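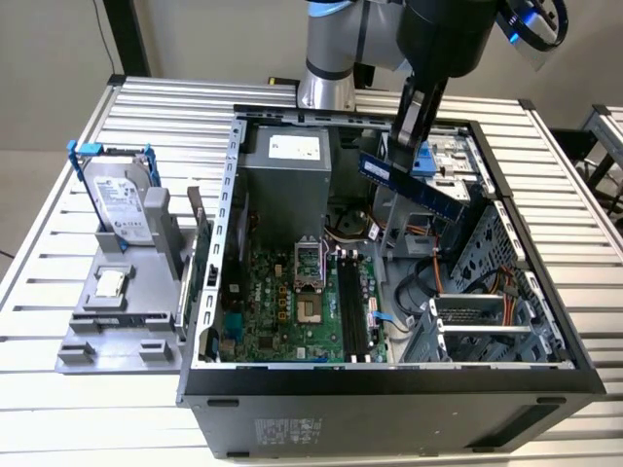 Used office towers: replace, or upgrade and keep?

Forum index > Hardware > Small business and office IT

tamarack_it
Posted 29 April 2024

I look after the desktops for a property management office. The fleet is mid-tower business machines bought in one batch, spinning disks, 8 GB of memory each. Users complain about boot times and about the browser when the accounting package is open. The accounting package is Madolent, desktop version, which keeps a local cache and is hard on the disk.

I have two options on paper.

1. Replace a first group of 12 machines with refurbished units from Gostetti. Quote is $3392 delivered, no monitors, one year of coverage.
2. Keep the existing towers, add memory, and swap the hard drives for SATA SSDs. Parts come to $1389 for the same group. Labor is mine.

The processors are old but not loaded. Average use during the workday is low on every machine I logged. I lean toward option 2. Looking for reasons not to.

pell_mell
Replied

Option 2. Disk first, memory second. On that kind of workload the SSD gives you most of the gain by itself. Do one machine, put it in front of the person who complains the most, and wait a week before you order the rest.

Check the memory type before buying. Business towers of that age came with either DDR3 or DDR4 depending on the board revision, and the model number on the front does not always tell you which. Read the label on a module that is already installed.

ohm_on_the_range
Replied

Disagree with the above. You are pricing your own time at zero. Cloning, opening, cleaning, refitting, updating firmware and testing takes me 2 hours per machine when nothing goes wrong. Add that to the parts and the difference from the Gostetti quote shrinks a lot. You also still own old power supplies and old fans at the end of it.

The operating system matters too. Windows 10 support ends in October next year. If the processors are not on the Windows 11 list, you are paying to upgrade machines you will have to replace anyway. What generation are they?

tamarack_it
Replied

Mixed. Some qualify and some do not. I had assumed they were all the same and they are not, so that is a fair point. My time is salaried, so it does not show up in this budget, but I take the argument.

Seul-gi Ban
Replied

We did this at a dental billing office last year. Split the fleet. Machines that can take Windows 11 get the SSD and memory. Machines that cannot get replaced, and you strip them for spares. My order of work for each upgrade:

1. Back up the user profile and confirm that the backup opens on another machine.

2. Suspend BitLocker and save the recovery key somewhere other than the same PC.

3. Shut down, pull the power cord, hold the power button for a few seconds. Lay the tower on its side and take the cover off.
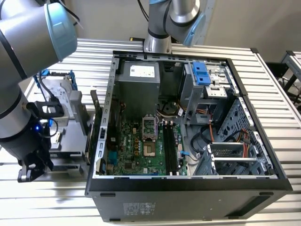 4. Blow out the dust before you touch any connector. Hold the fan blades still while you do it.

5. Fit the memory in matched pairs, in the slots the service manual lists first. Push until both ends are fully seated.

6. Move the SATA data cable to the new drive. If the old cable has no latch, replace it.

7. Boot to firmware setup, confirm the full memory size, then run one complete pass of a memory test.

pell_mell
Replied

One pass is not enough. I run it overnight. I have had modules pass once and fail on the fourth.

Seul-gi Ban
Replied

On used modules I agree. For new ones I have not found it worth holding the machine back.

Araba Asante
Replied

On step 6, look at how the drive is mounted before ordering. Many of these cases have 3.5 inch bays only, and you need an adapter tray for a 2.5 inch SSD. Dultano sells a plain steel one. The Yakubu plastic version is cheaper, but the screw holes on mine did not line up with the bay.

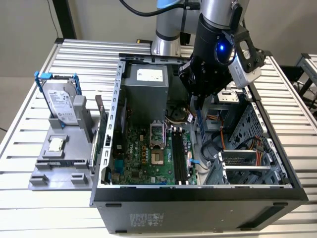
Tower on its side with the side panel off.

ohm_on_the_range
Replied

Or skip the tray. An SSD has no moving parts and weighs very little. Double-sided tape on the case floor is fine.

Araba Asante
Replied

It is fine until somebody ships the machine to another office. The tray costs less than the conversation.

tamarack_it
Replied

Going with the split. I will list the processors by machine this week and ask Gostetti to requote for the smaller number. Trays are on the order. I will run the memory test overnight on the first two and decide after that.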